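What the second arm would really cost us
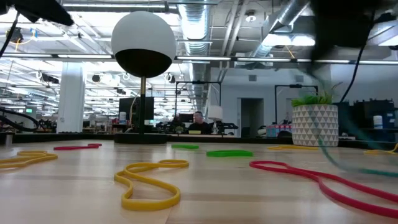 Every spring I get asked to put together an equipment plan, and every spring somebody has already decided what should be in it. This year it is a second robot arm, with a gripper, to go beside the one we have. The argument is that one arm is always busy, so two would get twice as much done. I have my doubts. Look at the rubber bands scattered over the table, yellow and red and green, some twisted up and some lying flat. Picking those up is the job at the moment, and it's a good job for finding out where the money goes. A rubber band costs next to nothing. It has no fixed shape, it lies flat against the wood, and when the arm swings one through the air it stretches into places you didn't plan for. None of that gets better if you buy another arm.

I went back through what we spent on the first one before writing a word about the second. The arm itself was the easy part. There was one quote, one signature, and a box that came when they said it would. Then came everything that wasn't in the quote. Gripper fingers, for one. The set that came with ours was fine for blocks and boxes and hopeless for anything thin. We ordered softer ones from Skano, then a narrower pair, and then had a third pair made because the narrow ones bent. Cables, too. I had no idea how many cables a robot eats in a year. They rub, they catch, they get pulled at the connector, and the replacement is always a special length.

So the number I'm being asked to approve is the price of the arm, and the number we will really pay is that plus the slow drip that follows. The vendor's sheet has a line on it called "accessories" with 1000 dollars against it. I would love to meet the person who got through a year on that. We passed it before August the first time, and August was when the mount had to be redone.

The two quotes I have are from Qaisi and Stosomix. Qaisi is cheaper up front. Their service plan lasts 2 years and you ship the unit back to them at your own cost, in the original crate, which they suggest you keep. Has anyone seen the size of that crate? We are in an open office. People have desks a few steps from the robot table. Storing an empty box of that size for two years is a cost, even if it never shows up on a bill. Stosomix wants more money and gives 3 years, with someone who comes out to you. I asked how soon they come out. The answer was "promptly." I asked again and got a brochure.

I don't believe either of them on hours of use, by the way. Both sheets give a figure for how long the gripper will run before it needs service, and both were plainly worked out on something stiff and square moving from one place to another. Ours opens and closes on little stretchy loops all day, and misses, and goes back, and presses its fingertips into the tabletop a bit harder than it should. I'd like to see that on a sheet.

Lurdes Peixoto, who runs the table most days, sent me her own list when I asked what she'd buy with the same money. The second arm wasn't on it. She wants spare fingers on the shelf, a spare of every cable, a proper tabletop that can be swapped when it gets scratched, and paid hours for a person to reset the objects between runs. That last one made me laugh and then it made me do some arithmetic. The arm spends a surprising amount of its day waiting for somebody to scatter the bands again. If it is "always busy," part of that busy is standing still with its name on the booking calendar. Two arms would mean two tables to reset, and the same people doing the resetting.

To be fair to the other side, there is a case for a second arm, and it's downtime. When the first one was out for its mount, everything stopped, and that hurt. But a spare that only earns its keep when the first one breaks is an expensive kind of insurance – and the cheap things break far more often than the arm does. We lost more days to one bad connector than I care to put in writing.

Someone also brought up Skestance, the scheduling software, as a middle road. It's supposed to find gaps in the day and fill them. Maybe it does. It is sold by the seat, per month, and the trial ends right when you've moved everything into it. I've been caught that way before with other software. I've asked for a price with no trial and no seats and have heard nothing back.

My plan as it stands: hold off on the arm, fund Lurdes's list in full, and keep a written log of every hour the current arm is running, waiting or broken. Real entries, made at the time, by whoever is at the table. If the log says it's running flat out and we're still short, I'll sign for a second one, and I'll probably go with Stosomix in spite of the brochure. I've also asked both vendors to requote with fingers, cables and mounting included on the same page as the arm. Qaisi has agreed to try. Stosomix says their system can't print it that way.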